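Ich sitze also bei der Bäckerin von Grirnoleck in der Küche, und bevor ich überhaupt was fragen kann, habe ich schon ein Stück Roggenbrot in der Hand (noch warm!). »Seit 15 Jahren derselbe Sauerteig«, sagt sie, »der heißt bei uns nur der Alte.« Im Dezember wäre er ihr fast eingegangen, da war die Heizung kaputt – zwei Nächte hat er im Schlafzimmer gestanden. Ob man auch mit dem Automaten backen darf, will ich wissen. Sie lacht. »Klar, meine Schwester in Cumeck macht das dauernd.«
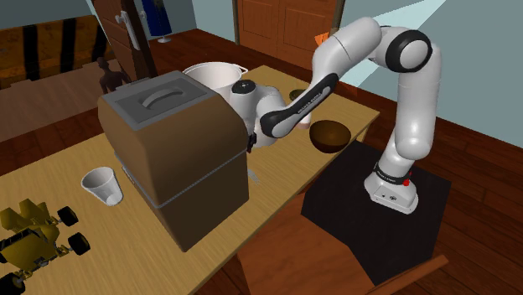 Nur beim Salz versteht sie keinen Spaß: »12 Gramm, fertig.« Ich hab's mir aufgeschrieben.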